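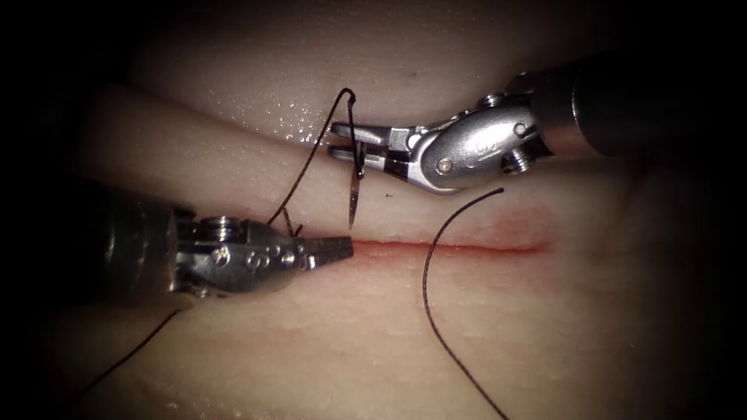

Brodie Pomare wants to know if closing a cut on a pad is anything like hemming pants. Kind of! Same curved wrist, same urge to yank the thread. Hemming is more forgiving though, you can iron a hem.

So, suture practice thread, since a bunch of you asked. I've been at this since November and I'm on pad number 40. My rule is to bring the needle in straight down, close to the lip of the cut, and let the curve do the work. If you push it like a sewing needle you'll tear the edge, and then you get to look at that tear for the rest of the evening.
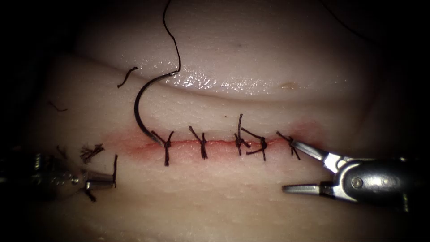

Interrupted stitches are still my favorite. Every one gets its own knot, so if number three is ugly you snip number three and leave its neighbors alone. Running stitch is faster, sure, but one lazy loop and the whole row goes slack on you (ask me about pad 12, or please don't).

Also, tails. I used to trim mine super short because it looked tidy and then the knots slid open. Now I leave a bit more and live with the whiskers.
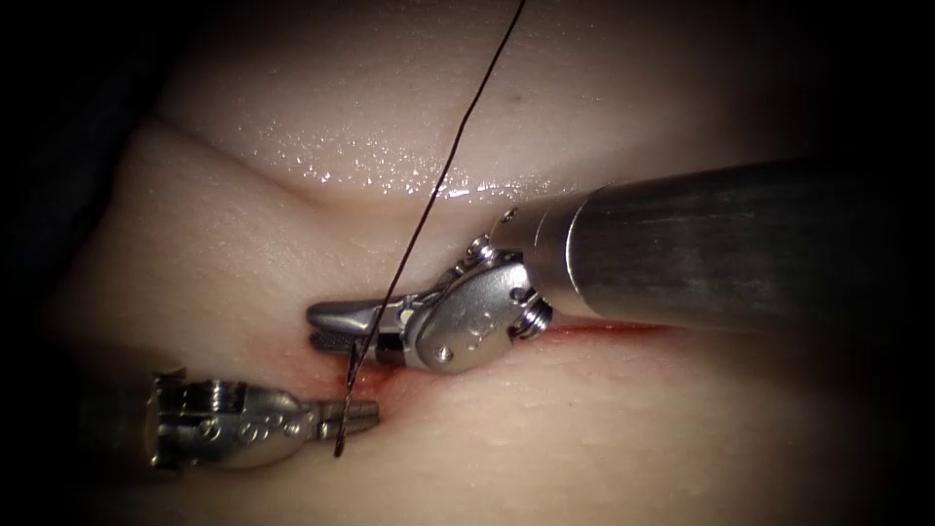 And keep the pad damp!! A dry one drags on the thread and you start pulling harder without noticing. I get mine from Larnness and they hold up fine for a good long session if you wipe them down after.

Next up is spacing, which I'm bad at. Mine always bunch up toward one end. If anyone has a trick that doesn't involve drawing dots with a marker first, I'm all ears.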